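Saltar al contenido
Buscar en la revista Buscar
Utilizamos cookies propias y de terceros. Aceptar | Configurar

La ropa negra se dobla aparte

Imprimir | Enviar por correo electrónico

El algodón negro pierde color sobre todo por fricción, y una parte de esa fricción se produce fuera de la lavadora: en el cajón, en la pila mal hecha, en la prenda que se arrastra para sacar la de abajo. El taller textil Quan, de Lellville, sometió en junio un lote de prendas oscuras a 200 ciclos de doblado y apilado. Las marcas claras aparecieron primero en las aristas de los pliegues.

La superficie de trabajo importa. Una cama grande ofrece más plano útil que casi cualquier mesa doméstica y permite extender un pantalón entero. Conviene separar antes por tipo: sudaderas a un lado, pantalones al otro.

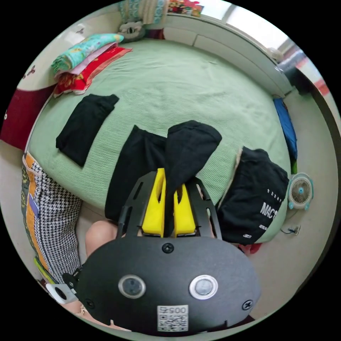 El pantalón de tejido blando se pliega a lo largo, pernera sobre pernera, y después en tercios. El pico del tiro se mete hacia dentro; si queda fuera, el paquete sale torcido y la pila cede. La sudadera estampada admite otro orden: mangas hacia la espalda, bajo hasta media altura y el dibujo a la vista. Plegar sobre la tinta la agrieta, en particular si la prenda se secó a más de 90 grados.

Para guardar, pilas de cinco piezas como máximo. Los separadores Fadetti, que se venden en Rumodbridge, soportan bien ese peso, aunque con felpa gruesa el cajón cierra justo. En vertical caben más prendas y se roza menos al extraerlas — a cambio, los pantalones finos se vencen cuando el cajón queda a medio llenar.

Suscríbase a nuestro boletín. Introduzca su correo electrónico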